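Home Visits Workshops About Contact

Notes from the open day at Flarnley

Last updated: 15/12/2022

I went to the Flarnley open day to hear about a fault. The invitation promised "a frank account of the April stoppage," and in my experience a frank account comes with better sandwiches than a success. The sandwiches were egg.

Flarnley teaches machines to handle laundry. People fold clothes with a gripper in each hand, the recordings go off to Daseck for training, and a folding arm in another building tries to live up to them. We began in the room where the folding gets done: a bed, a white wall with red marks on it, and a sign saying do not touch, which I obeyed for the entire visit.

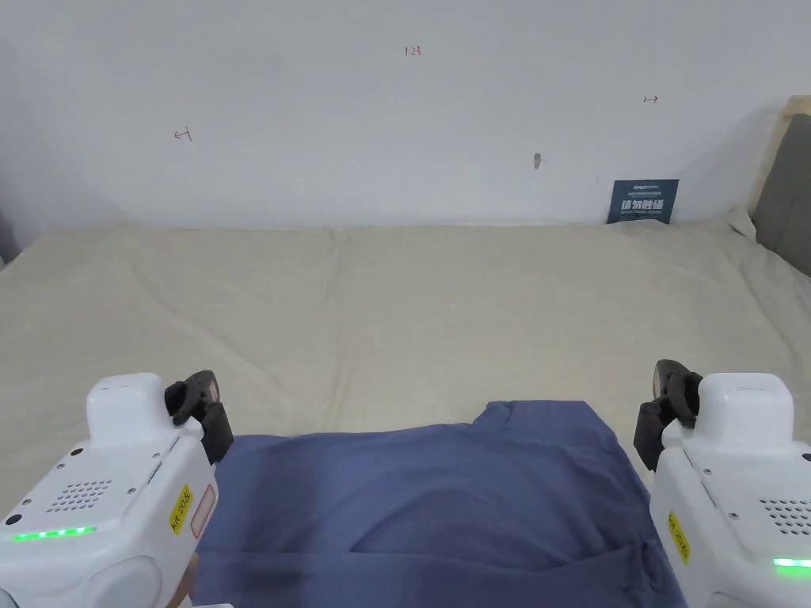 What went wrong in April

The arm, a Jarklow unit, was partway through a run of 2954 folds when it stopped letting go. It would finish a shirt, carry it to the pile, set it down beautifully and then keep hold. On the next move the shirt came too, along with most of the pile. The stop button worked. The automatic stop, the one everybody had been counting on, sat there and watched 11 shirts go over the side of the table.

Our guide took this part slowly, and I liked her for it. The jaw reported itself open when the command was sent, whether or not the jaw had moved. So the safety check asked a question and got back the answer it had just supplied. I have worked in offices like that.

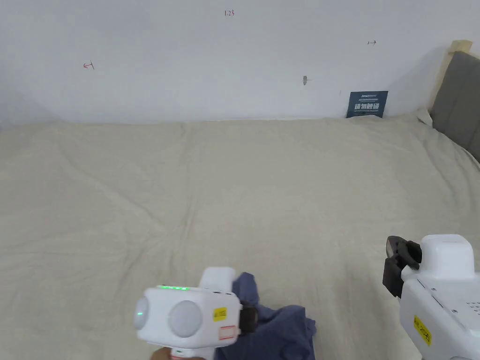 The first theory blamed the cloth. Seventeen people spent a week on that theory (I asked; they winced) before anyone thought to pull the power on the jaw and see what it said about itself. It said it was open. They wrote that on a sheet of paper and taped it up in the corridor, where it still hangs, next to the fire plan.

There was no injury. There was a near thing, though, when a technician reached in to free a sleeve on the strength of a screen that said "open." That is the bit they have changed the most rules over, and quite right.
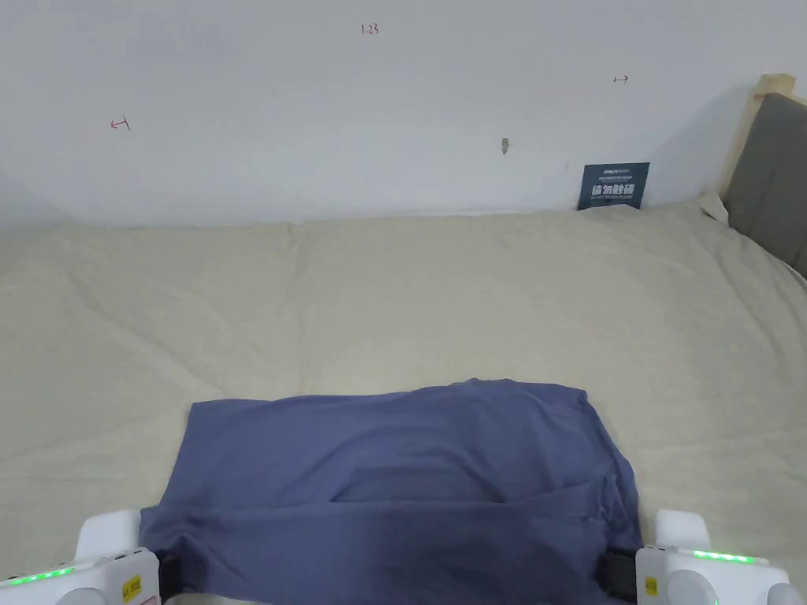 What they changed

The jaw now has its own position sensor, wired separately, and if the two readings disagree the arm loses power. Reaching in means turning a key and taking it with you. The key is on a very large wooden paddle, the kind you get for a gas station restroom.

They also went back over the training recordings. Of 2668 sessions reviewed, a fair number ended the moment the garment was flat, so the arm had seen a great deal of gripping and not much releasing. People recording now are asked to let go, pull back and wait before ending the take. Duangkaew, the firm that supplies the garments, has sent a fresh batch, blue being popular.
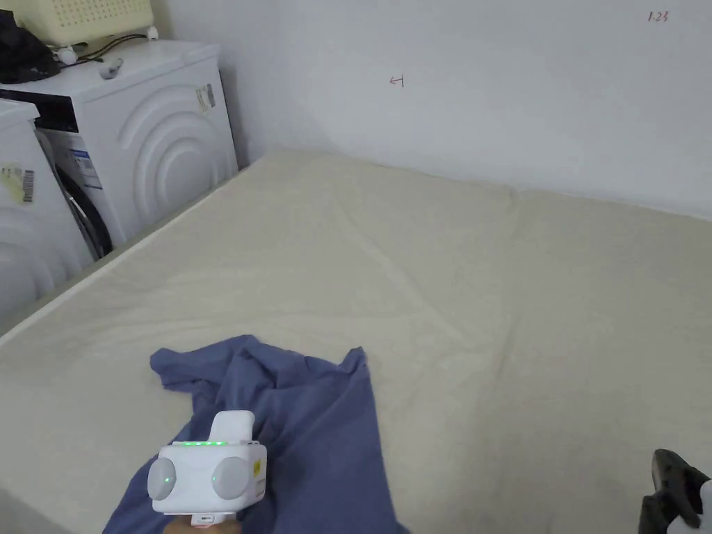 Photo: Flarnley open day, used with permission

I asked whether the arm had dropped anything since. It has, twice, both times because the new sensor cut the power in the middle of a lift. They count those as good results and I suppose they are, unless you are the shirt.

The tour ended at the arm itself, behind a fence, switched off. The key was out of it and the paddle was on our guide's belt, knocking against every door frame on the way back to the parking lot. Parking is free if you get your ticket stamped at the desk. I forgot.

Recent visits
An afternoon at a bottle cap plant
Two trade fairs and one working escalator
The conveyor museum, revisited
Where to eat near the test track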